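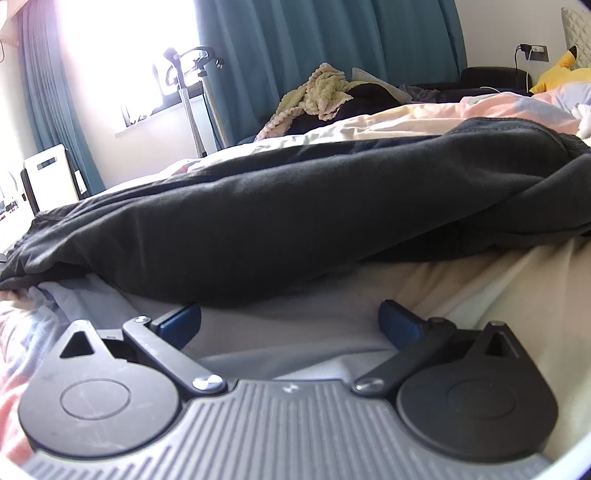 Proreck opened its Gremisside workshop to the public one afternoon in December, and the talk that drew the biggest crowd was on teaching machines to do housework. Glenys Ackroyd, who leads the home tasks program, spent most of it on bed-making and laundry. She told visitors that a made-up test bed is too easy. Her team wants the real thing -- a rumpled pastel duvet, a fuzzy green blanket on top, dark clothes in a heap -- and works through it with a hand-held gripper that has two blue finger pads.

The program has logged 449 sessions in homes so far and is aiming for 2000. "Dark fabric is the hard part," Ackroyd said. "A fold in a black sweater is easy to miss."

Visitors could try a gripper themselves on a pile of towels at a table near the entrance. The wait reached 6 minutes at its longest.

Proreck will repeat the open day at its Pornau site in the spring. Entry is free, and children must come with an adult.

Last updated: 4:15 p.m.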